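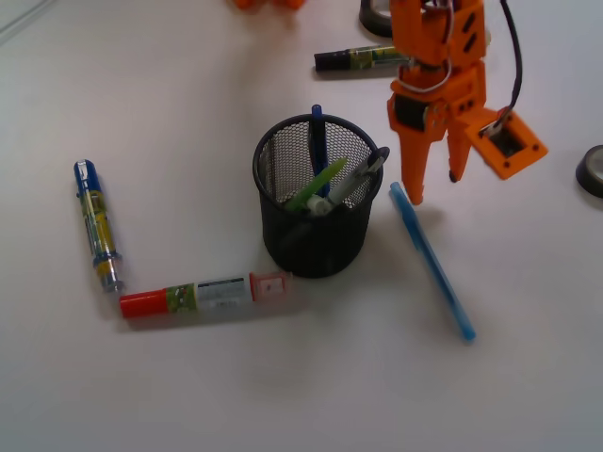 How many pens should stay in the cup on the white table? As many as can be lifted out one at a time without pulling up a neighbor, and the rest go in the drawer.

Home | Notebook | Stock | Older entries

October 15, 2016
Posted by the bench notebook keeper, Bornunby workshop

I started today with the writing tools, a small job I was moving forward since January. We have too many markers and most of them were bought without looking at what we had already. The last order from Flikmont was a box of 60, and I found a part of it still closed behind the label rolls.

The black mesh cup stays. I tried a solid cup from the Sundar shelf for a week and did not like it. In the mesh one you can see a little of what is at the bottom, so small caps do not get lost there for months. Ink dust collects in the mesh under the rim, and a dry toothbrush is good for this. Water is not so good, it stays between the wires.

The cup has now a dark blue pen, the green marker and the white marker with the dark cap. The green and the white lean to opposite sides and the blue stands more straight at the back. I like this arrangement because each hand finds its own color. The two markers with printed labels, the red cap and the dark blue cap, I laid on the table beside the cup, and the light blue pen on the other side. They are waiting for the scratch test and should not be mixed in before it.

Scratch test, same as last time: one line of 18 cm on plain paper, one on the glossy label, one on masking tape. Rub with the thumb after a minute. Write the result on the same paper, not on a separate one - I lost the January results exactly like this.

Results will go on the next page. From the drawer I tested only the old ones:

- black, thick tip: good on paper, smears on glossy label
- black, thin tip: good on all, keep
- orange: dry, thrown away
- brown, no cap: dry, thrown away

The Nuchit labels are the difficult case. We have 1,000 of them left from a roll of 2,000, so it makes no sense to change the label now. Better to find the marker which holds on them. The thin black is the first candidate.

To do: sharpen the pencils, look for the missing ruler, put a paper strip in the drawer with the date when each box was opened. Also please put caps back until they click. I pushed down more than 18 caps this morning and my thumb is still a bit green.

Drawer lining is cut but not glued. Left it under the heavy book.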